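Notes for the Ovach branch talk — October 4, 2025

**Slide 1.** Say who I am. Haiyan Ren, home care aide with Gidey, workplace rep since March. Twenty minutes, questions after.

Topic is unpaid travel time between clients. The pay scale comes up in the afternoon session, so park those questions.

**Slide 2. How a shift looks now**

- First visit 7:30, last visit ends 4:15
- Paid for time inside the home only
- Six visits on a normal day, so five gaps between them
- Gaps are logged in the Cevis app as "not on task"

Read out my own log from one day in March. I was out of the house for close to nine hours and 70 minutes of driving went unpaid. Pause here. Most people in the room will have a number of their own.

**Slide 3. What we asked for**

Drive time at the normal hourly rate, clock in at the first door and out at the last. Mileage stays separate. Management offered a flat amount per visit instead. Explain why the members voted it down: it pays the same for a two-block drive as for one across the county.

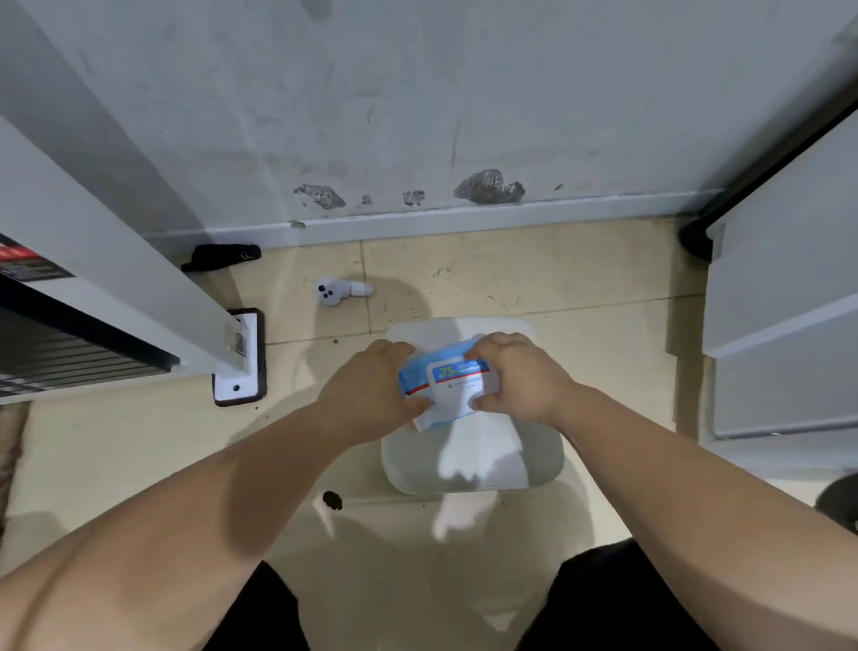
Supplies are the second claim, and it is a smaller one. The agency says clients provide what we need. Often they don't, and aides buy it on the way over. Gloves, trash bags, a soft pack of wet wipes like the blue and white one on the slide, with the big 75 on the label. We want a monthly allowance paid without receipts. Platent already does this for its aides, so mention that if someone says it can't be done.

**Slide 4. Where it stands**

The petition has 1,000 signatures. Next meeting with Gidey is not set yet — don't guess at a date if asked.

**Ask before closing**

Keep your own log for two weeks. Start time, end time, address to address. Paper is fine. Sheets are on the table by the door, and completed ones come back to me.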